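Counting steps, and what it does to a walk

My sister-in-law gave me a Plorketex wristband in April, and for a few weeks I did as it told me. It wanted a number from me every day. If I was 300 short at bedtime it buzzed, and I went up and down the landing in my socks until it stopped.

I've gone off the thing. The trouble started on the path out to Jatamow, which I have walked most mornings for 16 years. I found I was no longer stopping at the bridge, where there is usually a heron if you wait. Waiting scored nothing. A chat over a garden wall scored nothing either, and I caught myself shuffling on the spot while a neighbour told me about her hip.

People say the numbers keep them honest, and I can believe it does some of them good. I am less sure about the claims on the box. Mine gave me 1514 steps one morning before I had left the house, and I had spent most of that time beating eggs.
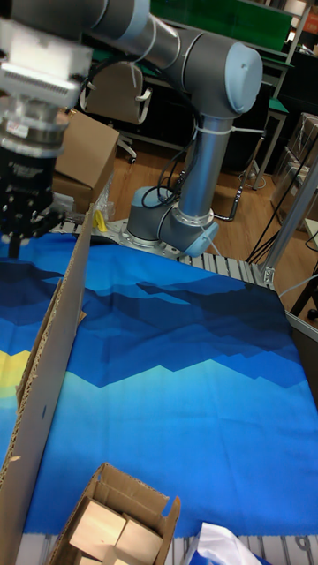

A robot arm with light blue joint caps, over a fabric-covered work surface.

What bothers me more is the league table. Our walking group in Jurnovmont set one up, and within 2 weeks the slow ones had dropped out. They were good company, the slow ones. They knew which lane flooded and who had sold the farm. The ones left at the top of the table walk with their chins down – I have tried talking to them and it's like talking to a bus.

I don't buy the line that anything measured must get better. My walk got longer and I saw less of it. The hedges along Pasaribu Lane came into flower and I couldn't have told you which week.

The wristband is in the drawer with the spare batteries. I was out for most of this morning and have no idea how far I went. I did see the heron.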